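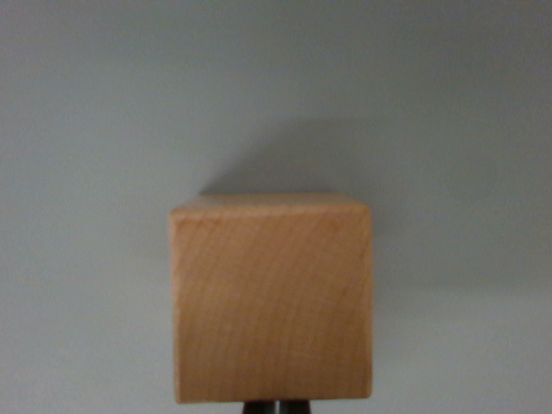
Cube en bois clair, arêtes à peine adoucies.

Huiler un petit objet en bois brut

Les vendeurs promettent une protection « à vie ». J'en doute : une huile s'entretient, point.

1. Poncez au grain fin, dans le sens du fil. Le kit à trois abrasifs de Kiltia ne m'a rien apporté de plus.
2. Dépoussiérez au chiffon sec.
3. Passez très peu d'huile, attendez un quart d'heure, essuyez tout — vraiment tout.
4. Recommencez le lendemain. Une troisième couche ? Je n'ai jamais vu la différence.

Étalez les chiffons à plat dehors, ils peuvent s'enflammer.

Contact : Delwyn Kingi | © Rakena | Haut de page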